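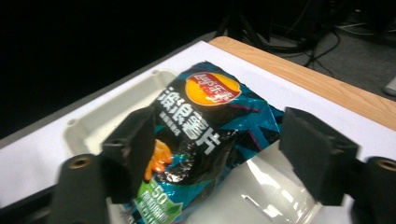
The open day at the Costache studio began at the loading dock, where visitors were given a paper badge and a floor plan. The studio stands at the edge of Provovov, a short bus ride from the station, and it lets the public in once a year. I booked the early tour, which had 20 places, and all of them were taken.

We started on Stage 2. It is the larger of the two stages and was built for period films. A courtroom set was still standing from the last production. From the public benches it looks complete, but the walls stop just above the line where the lamps hang. The guide let us walk behind the judge's seat and look at the braces. The panels are numbered in chalk so they can be taken down and put up again in the same order.

The costume store is upstairs. It holds 1,238 pieces, most of them coats and uniforms, hung by decade and then by size. We were asked to keep our hands off the rails. Shoes are kept in a separate room with a lower temperature, and that room was closed.

After that came the sound department. A technician played a street scene first with only the recorded dialogue, then with footsteps added, then with traffic and rain. The rain came from a library. The footsteps were made in the next room, on a floor divided into squares of gravel, tile and boards. This part ran over time and the group behind us had to wait in the corridor.

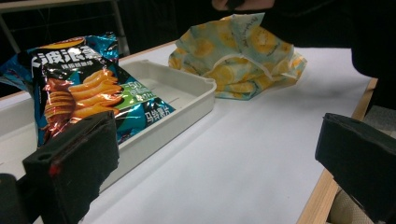 Screenings and visits

The tour ended in the studio theater, which has 175 seats and a new projector from Virix. They showed a short film called Gridenow, shot on the same courtroom set. The picture was sharp and the sound was a little loud in the front rows. Questions were taken afterward, mostly on how to get work as an extra.

The café takes cash only. Parking is behind Stage 1, and the gate is locked when the last tour leaves. Bookings for the smaller workshop visits in May are made at the front desk.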